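**Segunda-feira, 19 de agosto de 2024**

Oficina de cerâmica, bancada do fundo. Continuação dos testes de barbotina para as peças altas da encomenda Privdale.

Retomei a receita que a Padmavathi Nadar deixou anotada na capa do caderno anterior. A barbotina de sexta estava grossa demais: escorria em fio interrompido e deixava costura na junta do molde. Juntei defloculante gota a gota, mexendo devagar para não meter ar, até o fio ficar contínuo. Passei tudo na peneira de malha 80 e deixei repousar durante o almoço. O fundo do balde ainda tinha grumos da argila reciclada. Da próxima vez peneirar a reciclada em separado, antes de misturar.

Moldes usados: o Tretia (gargalo estreito) e o Vorus (o mais antigo, de gesso já cansado). O Tretia encheu bem e soltou limpo. O Vorus continua a agarrar de um dos lados, perto da boca. Passei esponja quase seca na face interna e notei que o gesso está liso demais nessa zona, como se tivesse perdido a porosidade. Laine Stankevičius acha que é sal de defloculante acumulado e propõe deixá-lo secar uma semana inteira na estufa baixa, com as metades separadas, e escovar o que aflorar. Fica marcado. Enquanto isso não volta para a linha.

Tempo de parede: no Tretia, com a barbotina corrigida, a espessura que queremos apareceu mais cedo do que na sexta. Virei o molde sobre as ripas e deixei escorrer inclinado, para evitar a poça no fundo. A peça aguentou de pé depois de desmoldada, mas a boca ovalizou um pouco. Acertei com um anel de gesso e deixei-o no lugar até a peça ficar em ponto de couro.

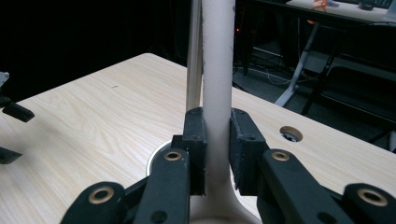
*Haste lisa, base aberta em trombeta. Superfície mate, com pintas escuras do lado esquerdo.*

Sobre as pintas que têm aparecido nas pastas claras: duas hipóteses. A primeira é ferro vindo da peneira velha, que tem a malha remendada e um ponto de ferrugem no aro. A segunda é sujidade da reciclada, porque o balde dela ficou destapado ao lado do torno onde se trabalha a pasta vermelha. Para separar as duas coisas preparei 2 lotes pequenos de placas, um só com pasta nova e peneira velha, outro com reciclada e peneira nova. Vão as placas todas na mesma fornada de chacota, prateleira do meio, sem vidrado. Passei também um íman pelo pó seco da peneira velha e veio alguma coisa agarrada, pouca.

Higrómetro do armário de secagem: 78% de manhã. Alto para agosto. Deixei a porta entreaberta e tirei o plástico de cima das peças baixas. As altas ficam cobertas até amanhã, com uma abertura pequena no topo do saco. Na última remessa secámos depressa e apareceram fissuras na passagem da haste para a base, sempre na mesma zona, onde a parede muda de espessura. Vale a pena esperar.

O vidrado transparente do Marinescu chegou com o rótulo manchado e não se lê a densidade recomendada. Escrevi a pedir a ficha. Até vir resposta não se abre o saco.

Por fazer:

- escovar e arrumar as cintas dos moldes, há uma com a fivela partida
- comprar aro novo para a peneira, ou peneira nova
- Vorus na estufa, metades separadas
- confirmar com a Padmavathi se a Privdale aceita a base sem vidrado
- tapar o balde da reciclada (etiqueta já colada)

Água da decantação trocada ao fim da tarde. O sifão do tanque está a verter na rosca, pus fita e um balde por baixo.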